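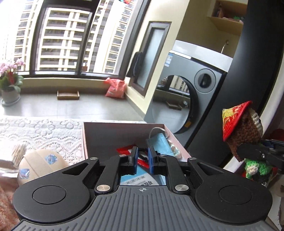
Notice on the grip width fault in the hand-held units

June 3, 2020

Readers of this blog who work with our hand-held grippers will have received a short message from Halvard Kvam asking them to stop recording and to set their units aside. I said then that a fuller account would follow. I am publishing it on my own page, with the agreement of Dretico, so that anyone using the same linkage can read it.

The fault concerns the reading of the opening between the fingertips. On an affected unit the fingertips close fully on an object, but the recorded width stays at the last open value. The person holding the gripper notices nothing, as the mechanism moves as it should. The error appears only when the recording is replayed on the arm, which then arrives at the object with its fingers apart and pushes it along the table.

Eskil Moen first saw this on the test bench during replay of a tidying task. The arm was meant to lift a small packet out of an open box. It came down over the packet, did not close, and carried on to the next point in the path while still inside the box. The box was dragged to the edge of the bench and fell. Eskil pressed the stop button. He was standing outside the marked area and was not hurt.

We checked the 400 most recent recordings by hand. The fault was present in recordings from 2 units, both fitted with the later Clastis spring. This spring is slightly stiffer than the one it replaced. With repeated use it works the small pivot screws loose at the front of the linkage, and the fingertips can then move without the sensor following them. On one unit a screw could be turned with a fingernail.

I must record that our own checks should have found this sooner. The Clustix software compares the width at the start and at the end of each session, when the fingers are open, and so both values were correct every time. It did not look at anything in between. I wrote that check and the omission is mine.

The following applies until further notice.

Units with the later spring are not to be used. The type is written inside the battery cover.

On all other units, the pivot screws are to be checked by hand before each session and again after every 60 minutes of use.

No recording is to be replayed on an arm until its width trace has been viewed in full.

Replay is to be carried out at reduced speed, with a second person at the stop button.

Halvard is collecting the affected units. Please leave the screws as they are before sending a unit back, so that their position can be measured.

A corrected check is being tested and I expect to release it once it has run on 1000 recordings without a missed case. Questions about older recordings may be left in the comments below or sent to Eskil.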